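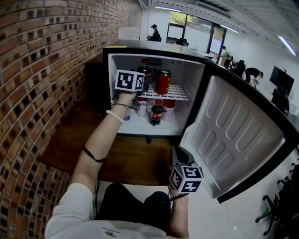 Search this forum Search Advanced search

Handheld grippers: Ninari or Atlow for fridge work?

fergal_lenihan
We've had both pairs on fridge picks since Wednesday and I'm having a great time with them! The Atlow closes beautifully on cans, but the Ninari is slimmer, so you can get between bottles without knocking the neighbours over. 300 takes so far, and I'd pick the Ninari for anything under a wire shelf.

hwaaka
Not convinced. Slim is nice until you want to hold a full bottle by its neck. I'd take a wide textured pad over a narrow finger any day, and the Atlow pads are 5 quid to replace. Try a cold can straight after a warm one and see which slips.

rey_bench
Pads matter less than the view, I reckon. With the camera on the gripper you get the shelf and the jaws together, and a head camera loses the fingertips as soon as your hand is inside.

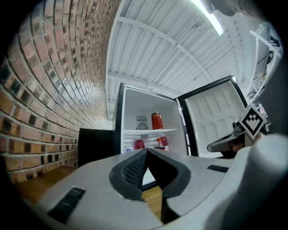
Do you need a head camera as well as the ones on the grippers?

For fridges I'd keep it. The wrist view is lovely up close but it tells you very little about where the door is, or what your other hand is up to.

hwaaka
Agreed on that one, though I'd still drop it for plain tabletop picks. Twice the footage to store and hardly any gain.

fergal_lenihan
Fair enough, but I like having it! Marker tracking next, as the cubes are what I'm fussiest about. I check both are facing out before I reach in. 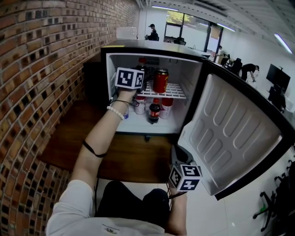
Omiva controller settings

rey_bench
Smoothing at 20 felt laggy to me, so I've turned it right down. Much nicer on small cans.

hwaaka
I leave mine alone. Post your numbers for the bottles, Fergal, I want to be proved wrong.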